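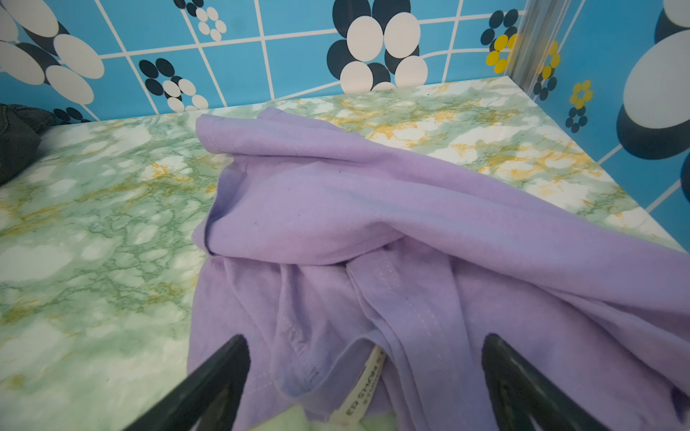
Muireann Cronin thought the washing machine got the blame for too much. Clothes were worn out by the drawer, she told us, by being stuffed in and pulled out again and never looked at, and if we wanted to know why people bought so many we should ask them what was at the bottom.

We had started with washing. The first plan for this project was to compare how fast T-shirts fade at different temperatures, and we dropped it in the second week because one term is too short to see much fading. Muireann's remark came from the first round of interviews and it gave us the question we used in the end: of the clothes a person owns, how many do they wear?

Method

We put a short questionnaire through doors in two parts of Kisberg, the Damgaard estate and the streets behind the library. We printed about 200 copies. The return was poor, and most of those that did come back were filled in by one person on behalf of a whole household, so we have used the questionnaire only for background.

The main part of the work is the wardrobe diaries. Seven people agreed to list every garment they owned, leaving out underwear, socks and shoes, and then to tick each one off the first time they wore it. The diaries ran for eight weeks. Pádraig Cronin kept his on the back of a calendar and we typed it up for him. The others used the sheet in Appendix A.

Coats were a problem from the start. Philomena Nic Giolla wanted them left out, as a coat is worn every day or not at all depending on the weather. Tomás Ó Briain wanted them in, as they cost the most. They were left in. School and work uniforms were also left in, and we now think this was a mistake, as a person with a uniform has no choice about wearing it.

Results

The seven lists came to 1,003 garments. Of these, 818 were worn at least once during the eight weeks and 185 were not, so a little over 18 per cent stayed in the wardrobe. We had expected a higher figure. In the questionnaire most people guessed that they wore half of what they owned or less.

T-shirts made up the largest group in every list. They were also the group where people were least sure how many they had. Two of the diary keepers added T-shirts to their lists after the start, having found more in a suitcase or under a bed. We let them add these but marked them in the table with a star.

The garments not worn fell into a few kinds. Formal clothes came first, as you would expect in eight weeks with no weddings. After that came summer clothes, then clothes that no longer fitted, then clothes that needed a repair. The last group was small, but it interested us the most, because nearly all the repairs were minor: a button, a dropped hem, a zip that stuck. One skirt had been waiting for a hook and eye for two years. 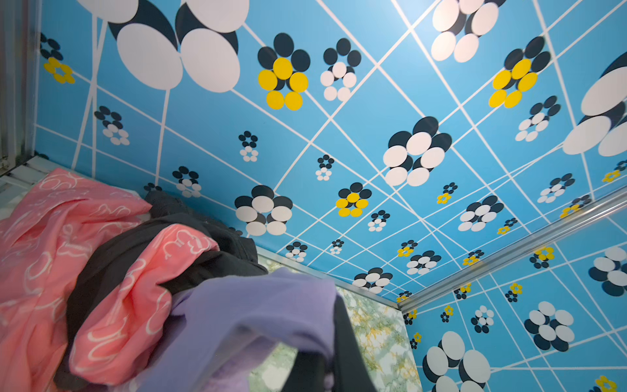 The people who had these clothes mostly said they knew how to do the repair. What they lacked was the thread in the right colour, or an evening when the sewing box was already out. Thérèse Sawatzky keeps a bag on the back of the kitchen door for mending and does it when the radio play is on. Her list had no unmended clothes on it at all.

We asked all seven where they bought most of their clothes. Gritik in the shopping centre was named by four. Two said charity shops, and one said she was given nearly everything by her sister. We did not find a link between where the clothes came from and whether they were worn, but with so few people we would not expect to.

Problems with the study

Seven people is too few. They also knew what we were looking for, and two of them admitted wearing things so that they could tick them off. Tomás says one of the jumpers was only worn to put the bins out. A tick for a single wearing treats that jumper the same as a pair of jeans worn four times a week, and if we did the project again we would ask for a mark each time.

The season matters too. The diaries started before Christmas and ended in the cold part of the year, so shorts and thin dresses had no chance. We would like to repeat the lists in May with the same people. Five have said yes.

Follow-up

As a small extra we held a mending hour in the Rotum building at lunchtime. People could bring one item and use our thread and needles. Buttons were the most common job. Two zips were beyond us and went home as they came. Philomena is writing a one-page guide to hems, which will be added as Appendix C when it is ready.

Report handed in 2016-02-22. The full tables are in Appendix B, with names taken out.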